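Fikside suturing study: your questions answered

What is Fikside, in a nutshell?
Fikside is our method for teaching a surgical robot to place stitches by learning from recordings of people doing it. Yu-ting Poon started it as a side project, and it has grown a good deal since then!

How much data did you train on?
We used 820 recorded stitches, done by 12 operators of very mixed experience. We kept the clumsy ones in on purpose, and we're glad we did – the policy learned a lot from watching people recover from a fumble.

Why is thread so much harder than the needle?
A needle keeps its shape, bless it. Thread loops, sags and crosses over itself, and a black strand lying across a dark instrument shaft is easy for the software to lose.
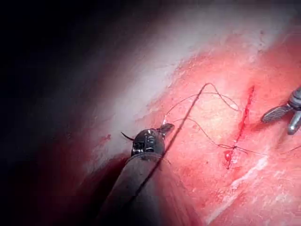
Page last updated: January

Does the robot look at the whole thread, then?
No, we tried that and it was slow. Yao-tsung Kong suggested following only the stretch between the needle driver and the spot where the suture crosses the incision, and letting the rest do what it likes. With that change, 77 percent of our test stitches were finished without a person stepping in.

What happens in the others?
Mostly the grasper closes and misses the strand. It gets 4 tries before it stops and asks for help.

Can I get the code?
Yes, please do! It's in the Nedutby release, along with the training settings. The recordings take a bit longer, so write to Yu-ting and be patient with us.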